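The Second Arm Is Where the Budget Goes Wrong

2022-10-17

Salespeople like to quote the price of a robot arm. Ánh Thân, who buys equipment for the packing firm Brultstead, has stopped writing that number down. Her shortlist for the Numville plant began with 3 vendors, and each proposed a two-arm cell on the strength of a simulation.

She asked all of them what the simulation left out. Skurneck came back with a list of 112 items, from cable guards to spare gripper fingers. The other two sent the same video again. 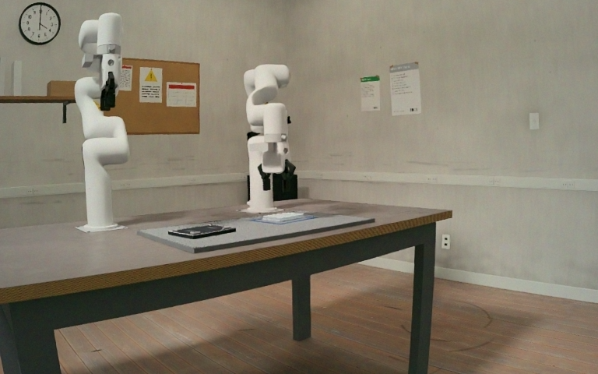

A rendered cell costs very little to change. Move a tray over in software and the job is done by lunch. Do it on a plant floor and somebody has to reteach positions, recheck the safety distances and sign for the downtime, which at Numville can run up to 4 shifts.

Then there is the question of whether two arms earn their keep. Hầu, a smaller shop in the same trade, logged 362 hours on its pair and found the second one mostly waiting for the first. Thân has asked for a quote on one arm, with the floor bolts and wiring for another priced separately. Skurneck has until the end of the month to send it.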